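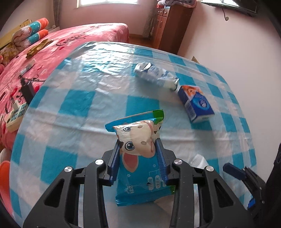
Lundi 19 septembre 2022, jour de tri dans la chambre. Je repousse ça depuis juillet, et comme Narton m'a enfin livré mes boîtes de rangement, plus d'excuse ! Je commence par la table, parce que c'est là que tout atterrit. La nappe à carreaux bleus et blancs est toute plissée et brille comme un miroir dès que la fenêtre donne dessus, mais je l'adore, elle reste. Par contre le flacon blanc couché dessus, il va falloir lui trouver une place debout.

Ma règle du jour : 30 minutes pour la table, 10 pour le lit, et on ne rouvre pas les vieux courriers (je me connais).

Première boîte : tout ce qui est petit et qui traîne. Deuxième boîte : la toilette, mouchoirs, cotons, lingettes. J'avais pensé à une troisième « divers » et puis non, chez moi le divers avale tout en une semaine.
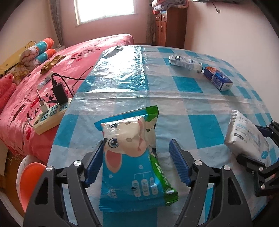 Temps de lecture : 1 min

Les lingettes donc. Le paquet avec le petit agneau, je le garde à portée de main, il me sert pour tout – la nappe, les mains, les poignées de porte. Les mouchoirs vont avec, même boîte, même étagère. Et la multiprise sur le lit, oui, je sais... J'ai repéré une rallonge plus longue chez Andico, il me faudrait à peu près 100 centimètres de plus pour la poser par terre, contre le mur.

Petite pause thé. Quelqu'un me demandait le nom de la méthode : c'est celle du blog Brynjólfsdóttir, une surface à la fois et on ne change pas de pièce en route. Ça a l'air bête mais je tiens mieux comme ça.

Bon, le lit maintenant. Je plie les couvertures en trois, les plus épaisses roulées, et les coussins à fleurs devant.
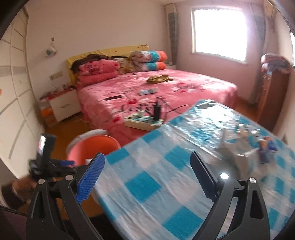
Les roulées prennent moins de place contre la tête de lit et je peux m'adosser dessus le soir pour lire. J'hésite encore pour le panier Cirero au pied du lit, le grand modèle me plaît mais il mange le passage. Vous mettez où vos plaids, vous ? Je prends toutes les idées !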